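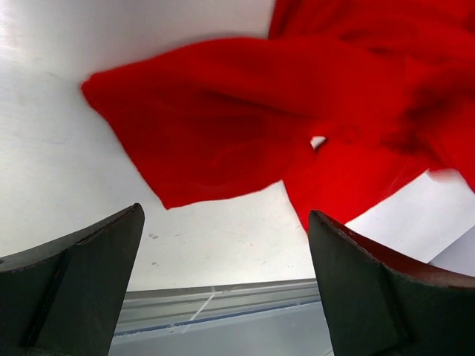 2024-06-24
By the Ritville Laundry Notebook

Start with whatever is rumpled, and don't try to fold it yet. Find one corner, pull it out flat, then work your way along the edge with your palm, easing the bunched part open as you go - red cloth hides its creases in the shadows, so feel for them! Once it lies in a single layer, bring the long sides together, smooth again, and fold in thirds. Give yourself 30 seconds a piece. My old table in Ritville dates from 1969 and any flat top will do as well.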